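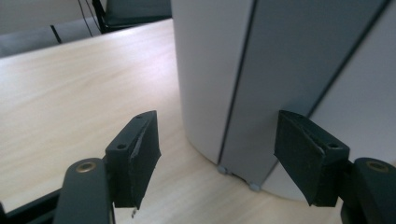 A tall grey-and-white cylinder on a light wood-grain tabletop.

Minutes of the monthly marketing meeting, Zumano
Wednesday, 20 June 2018

Chair: Mared Kneath
Apologies: received from the Dovano account team, who were travelling

1. Welcome and previous minutes
Mared welcomed everybody, especially those who had come straight from the Lolitz breakfast and were already on their second lot of coffee. The previous minutes were accepted with one change: the Satti newsletter goes out every second week, and the minutes had it as weekly. Apologies to the Satti team for the fright.

2. Email lists after the new privacy rules
We had a good long talk about this one. The Lolitz list has come through the re-permission mailing with 436 confirmed subscribers, a lot smaller than it was, and there was some sighing around the room. Mared felt we should be kind to ourselves about it – these are people who have told us they want to hear from Lolitz, and several of them wrote lovely notes when they confirmed. It was agreed that no old addresses will be brought back in by any side door, including the spreadsheet from the home show.
Action: Mared to write to Lolitz with the final figure and a plain explanation.

3. Dovano search ads
Spending has crept up on broad terms and the client has noticed. The group went through the search terms report together and found plenty of clicks from people looking for repairs, a service Dovano doesn't offer. A list of negative keywords will be added this week. There was a friendly disagreement over whether to pause the weekend ads as well. We settled on leaving them running until August and looking again then, with the phone enquiries beside us this time.
Action: search team to send Dovano the revised keyword list before it goes live.

4. Satti website
The new colour palette was very warmly received. The enquiry form was less popular: it has 6 required fields and most of us gave up somewhere near the postal address. It will be cut back to three, with the rest left optional. The photo gallery is still slow on phones, and the images need to be resized at the source. Satti's own staff will be shown how to do this, as they have asked very nicely to look after the gallery themselves.
Action: web team to have the shorter form on the test site by the next meeting.

5. Our own blog
Two posts are in draft and both have been in draft for quite some time. Mared offered to read them over the weekend and promised to be gentle. Suggestions for further topics are welcome by email or on the board by the kettle.

6. Other business
The small meeting room is double-booked on most mornings, so please check the shared calendar before inviting clients in. Thanks were given for the lemon slice.

The next meeting will be at the usual time. Items for the agenda to Mared, please.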